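Demonstração por teleoperação

A demonstração por teleoperação é um método de ensino de robôs no qual uma pessoa comanda o manipulador à distância e os movimentos são registrados para treinamento. Distingue-se do ensino cinestésico, em que o braço é guiado com as mãos. No protocolo Clastbridge, descrito por Haiyan Dai, cada tarefa reúne 200 demonstrações.

Tarefa com caneca e suporte de pinos, em bancada de dois braços.
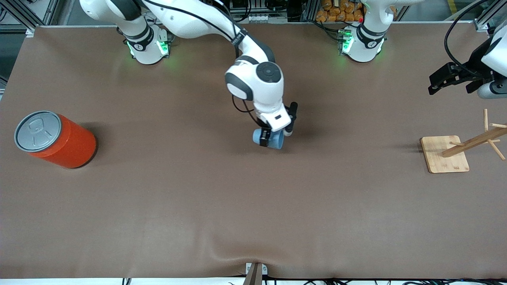
Ver também

Ensino cinestésico
Aprendizagem por imitação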